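Kvaran Tidy Arm — can it do a chore yet?

Shop / Bench and home arms / Kvaran Tidy

Product notes by Ida Frerichs

I sell these things, so read what follows with that in mind. The question I get most is some version of "can it tidy my house yet?" and my short answer is no, but it can tidy one table, if you're fussy about the table. The long answer is the rest of this page, and I've put the boring parts in as well, seeing as those are the parts people call me about.

The chore I keep coming back to is eyeglasses. Pick up a pair, put it somewhere sensible, don't scratch anything.

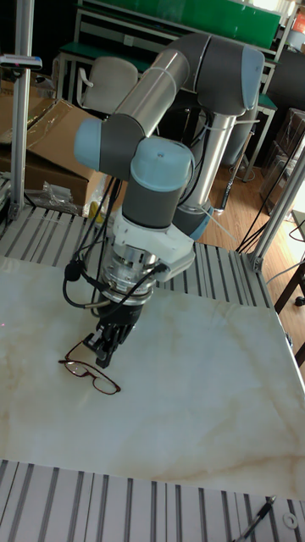 Six-axis arm, two-finger gripper, one pair of glasses on a marble-patterned top.
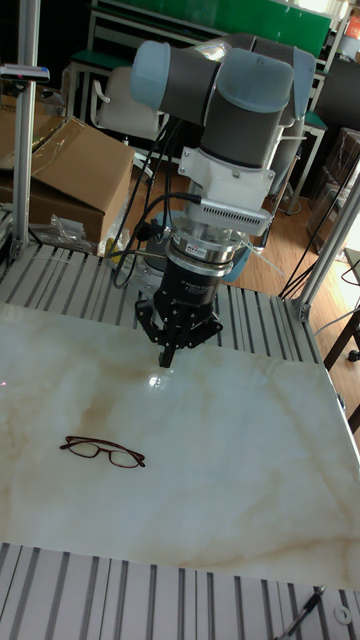 I picked glasses because everybody loses them, and because they're a horrible thing to grab. The lenses are clear, so a depth camera tends to look straight through them and report the table. What's left is a thin frame that sits a hair above the surface. Squeeze in the wrong place and you've got fingerprints on a lens, or worse. A coffee mug is a vacation by comparison (I love mugs, mugs are so forgiving!).

A busy, shiny surface makes it harder again. Veins in a stone pattern look a lot like thin frames to a camera, and a lamp reflecting off the top can wash out the one edge you wanted. If you're setting up at home, start with a plain matte placemat and work up to the fancy countertop later. I wish I'd started that way.

How it does on our own test

We ran 100 tries with one pair of adult reading glasses, moving them to a different spot each time, in the back room of our Isholm shop. A try counted only if the glasses ended up in the tray with nobody touching anything. On the glossy top it managed 58. Some of the misses were dull — it closed on air and went home — and some were the kind where you suck your teeth and reach for the stop button. I'd call that a promising student and a bad butler.

Fadime Gündoğdu, who looks after our workshop side, was much more cheerful about it than I was. Her customers have parts that arrive in the same place, the same way up, all day long, and for that sort of job she'd put an arm in tomorrow. She's right, too. The shop floor has been arranging itself around machines for ages. My kitchen hasn't, and I don't plan to move the toaster for anybody.

What it's good for right now
Moving small, firm things from one known area to another. Sorting a tray. Handing you the same tool again and again while you solder or glue. Slow, patient repeat work where a second go costs you nothing.

What I'd leave alone
Laundry (please, stop asking me about laundry). Anything wet. Anything you'd cry over. Also anything where a small kid or a cat might wander in, unless you've got proper guarding up and you're standing there.

What's in the box
The Kvaran arm with its base plate
Two-finger gripper with spare soft pads
Wrist force sensor, already fitted
Control box, emergency stop and power cable
Printed setup guide

You bring the table, and I mean a heavy one. We bolt ours to slotted aluminum rail and I wouldn't go back. A folding table will wobble, the camera will wobble with it, and you'll spend an evening blaming the software.

Cables
Leave more slack at the wrist than looks neat. My first install was beautifully tied down and pulled a connector loose the first time the wrist turned all the way over. Loops are ugly but they let the thing move.

Setup time
The guide says one afternoon. It took me two, and the second was all calibration. If you've never done a hand-eye calibration before, book the phone session when you order and do it with one of us on the line. It's 25 dollars and it comes off the price of your first set of spare pads.

Renting
You can rent the whole kit for 369 dollars a week, pickup from Isholm or delivery through Stustow. I'd rent first if your plan is household chores. Give it the one job you hate most and see how you feel at the end of the week. A few people have bought it afterward, and plenty have sent it back and bought a nicer tray for their keys, and both sorts still talk to me.

Spare pads
Order the gray soft ones from Prukania if you're handling anything with a finish on it. The standard pads grip better but they'll mark a painted frame. Pads ship flat, two to a pack, and you need a small hex key to swap them.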